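Wenlow Work Table: Owner's Guide
Section 8. Care of the White Tabletop

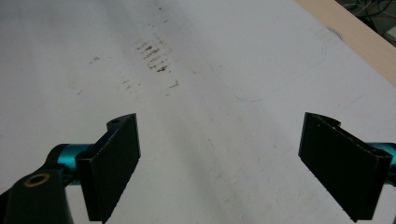
8.1 General

The Wenlow top has a matte white finish. A matte surface cuts down on glare but holds fine dust and rub marks more readily than a gloss one. Light scuffs, streaks and small specks are normal in daily use and are not covered under the surface warranty. Most of them can be removed or reduced with the steps in this section.

Marks on a white top are easiest to find from a low angle. Lower your eye to just above the surface and look across it toward the main light source. Uneven light makes some areas of the top look grayer than others. Before treating a gray area as a stain, view it again from the other side of the table. A stain stays in place. A shadow shifts or fades.

8.2 Supplies

Soft white cotton cloths (2)
Lukewarm water
Mild dish soap, without bleach or scent beads
Soft brush
White eraser, unprinted
Larnetti Surface Cleaner, 400 ml bottle (optional, sold separately)

CAUTION: Do not use scouring powder, steel wool, melamine sponges, acetone or paint thinner. These will polish the matte finish and leave shiny patches that cannot be repaired.

8.3 Routine cleaning

1. Clear the part of the top to be cleaned. Lift objects off. Do not slide them.

2. Brush loose dust and grit toward the nearest edge. Grit left under a wet cloth will scratch the finish.

3. Dampen the first cloth with water and wring it out until it no longer drips.

4. Wipe in straight, overlapping passes from the back edge to the front. Turn the cloth to a clean side as needed.

5. Dry at once with the second cloth, working in the same direction.

6. Check the surface at a low angle as described in 8.1. If streaks remain, repeat steps 3 to 5 with fresh water. Streaks after cleaning are usually soap residue.

NOTE: Clean the whole top at least once every 100 hours of use. In shops where sanding or cutting is done, brush the top down at the end of each day.

8.4 Scuffs and rub marks

1. Complete routine cleaning first and let the top dry.

2. Rub the mark lightly with the white eraser. Use short strokes in one direction.

3. Brush away the crumbs and inspect.

4. If the mark is still visible, put a small amount of Larnetti Surface Cleaner on a damp cloth and wipe the mark and the area next to it. Do not spray the cleaner directly on the table.

5. Wait 2 minutes, then wipe with plain water and dry.

Stop after two attempts. A mark that you can feel with a fingernail is a scratch and will not come out with cleaning. Scratches shorter than 8 mm may be filled with the Berchtold touch-up stick, color White Matte. For anything longer, see Section 11, Replacing the Top.

8.5 Specks

Dark specks that brush off are dust. Specks that stay after wiping may be dried glue, paint or ink. Soften them under a damp cloth for several minutes and lift them with the edge of a plastic card held flat. Never use a blade.

8.6 Preventing marks

Fit felt or rubber pads under any equipment with metal feet. Replace pads when they harden or pick up grit. Keep printed packaging off the top while it is damp, as the ink may transfer.

Do not place items hotter than 100 degrees F directly on the surface.

8.7 Service and parts

Replacement tops, pads and touch-up sticks are ordered through the Midirport parts desk. Have the table's serial number ready. It is on the label under the front rail.

Section revised 9/26/23, D. Lanz. Replaces the December issue. Changes: 8.4 step 5, waiting time; 8.6, heat limit added.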